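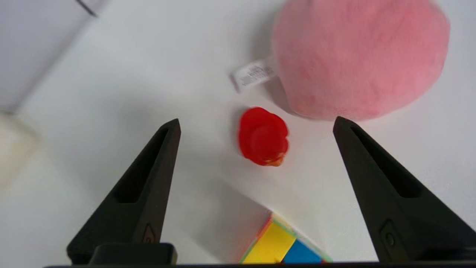
Tennis kit tips from my utility room

I've been washing, patching and drying out tennis gear since my two joined the juniors at Relotside, and I play a bit myself on a Sunday morning (badly, but with great enthusiasm!). A few things I've picked up along the way.

Grass and clay stains first. Let clay dry completely before you touch it, then brush it off outside with an old nailbrush. If you go at it wet you just push it further in. Then a dab of washing-up liquid, leave it for 10 minutes, cold rinse, and in with the normal wash. Grass I soak overnight in a bucket with a scoop of soda crystals.

Skip the fabric softener on sports tops. I used it for years and couldn't work out why everything still smelt by the second set – it leaves a coating. A mug of white vinegar in the drawer does a far better job, and no, you don't come out smelling like a chip shop.

Shoes: laces off, insoles out, newspaper in, and change the paper before bed. Keep them off the radiator or the glue goes. I lost a decent pair of Clorkovs that way and I'm still cross.

Racket grips want a wipe with a barely damp cloth after a sweaty match. When you put a new overgrip on, start at the butt end and pull it firmly as you wind, overlapping a little each time, then finish with the tape that comes in the packet. Left-handers wind the other way, which took me a whole season to notice with my youngest.

Don't leave rackets in the car boot in July. The heat does the strings no good at all, and a restring isn't cheap.

Old balls are worth keeping. I put two in the dryer with the winter coats to fluff them up (clean ones, please), and one with a slit cut in it makes a good gripper for stiff jar lids.

Next job is the big kit bag, which has a broken zip and something sticky in the side pocket.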